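How Do Votes Turn Into Seats?

Print this page
E-mail this page

I used to think elections were simple. Everybody votes, somebody adds up the votes, and the one with the most wins. Then I started reading about parliaments and I got pretty mixed up! So let me share what I found out.

A parliament is a big group of people who make the laws for a country. Each person in the group has a seat. Yes, it's a real chair, but "winning a seat" means winning the job.

Let's make up a tiny country and call it Plemimis. It has 4,000 voters and ten seats. Two parties want those seats, the Plarico Party and the Wurkideo Party. (A party is a team of people who mostly agree on how to run things.)

Way number one: share them out

In some countries, seats are shared out to match the votes. Say Plarico gets 2,400 votes and Wurkideo gets 1,600. Each seat is worth 400 votes, so Plarico gets six seats and Wurkideo gets four. I like this one - you can work it out on paper with plain old division.

Real votes are messier, of course. If a party gets 1,803 votes, it earns four seats and has 203 votes left over. Countries have different rules for leftovers, and grown-ups argue about them a lot.

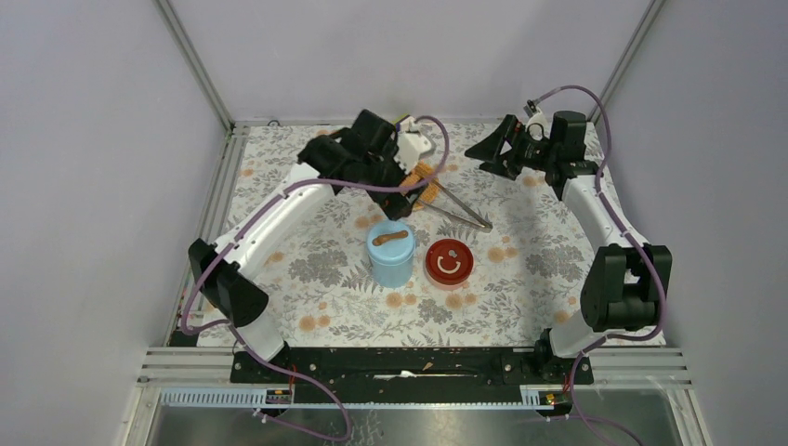 Way number two: one area, one winner

Other countries cut the map into areas, and each area picks one person. If Plemimis did this, it would have ten areas with 400 voters in each. Whoever gets the most votes in an area takes that seat, even if they win by a single vote!

So a party could come in second in every area and end up with no seats at all. Does that seem fair to you? Some people say no. Other people like having one person who speaks up just for their area, and they know exactly who to write to when the park needs fixing.

Try it with your class this October. Pick two silly parties, vote on slips of paper, and count the slips both ways. My bet is you'll get two different answers - and a pretty loud argument about which one to use.

Print this page
E-mail this page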